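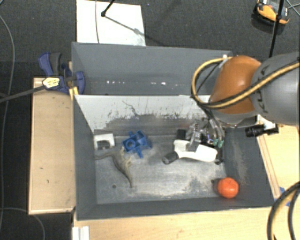

Grey bins, one behind the other.

Brandska Stacking Bin, Grey

We have been selling the Brandska bin for a good many years now, and it's still the one we reach for when a customer calls up and says the garage has gotten away from them again. It's a plain, deep, open-top bin with a rolled rim you can get your fingers under, and it comes in the one color, grey, which hides scuffs better than the white we used to carry (we do get asked about the white, and no, I'm afraid it isn't coming back!).

People use them for all sorts of things. Garden gloves and hose fittings, kids' winter boots, extension cords, the half-used bags of grout you keep meaning to finish up. One family near our Biltbridge store keeps a row of them in the mudroom, one per child, and tells us the system holds up pretty well until Friday.

The rim is stiff enough that a full bin can sit on top of another full bin without bowing, and empty ones nest inside each other, so a dozen of them take up very little room in the off season. The bottom is smooth inside and rinses out with a garden hose. Please don't put them in the dishwasher. They won't fit, for one thing, and the heat isn't good for them.

If you'd like a lid, the Flustero snap lid fits this size and is sold separately. It also fits the older Laskowska bins, in case you have a few of those around from before, though the corners are a little snug the first few times you press it down. Warm it in the sun for a while and it goes on much easier.

Details

Item number: 408
Color: grey
Sold in: packs of 2
Stacking load: 90 pounds per bin
Lid: Flustero snap lid, sold separately
Care: rinse with mild soap and water, air dry

Shipping and pickup

Packs ship flat-rate, nested, in a single carton. Orders over $200 ship free, and that includes lids. You're also very welcome to pick up at the Biltbridge counter, where we keep a stack by the door and are happy to carry them out to the car for you. Unused bins can come back any time before the end of February with the packing slip.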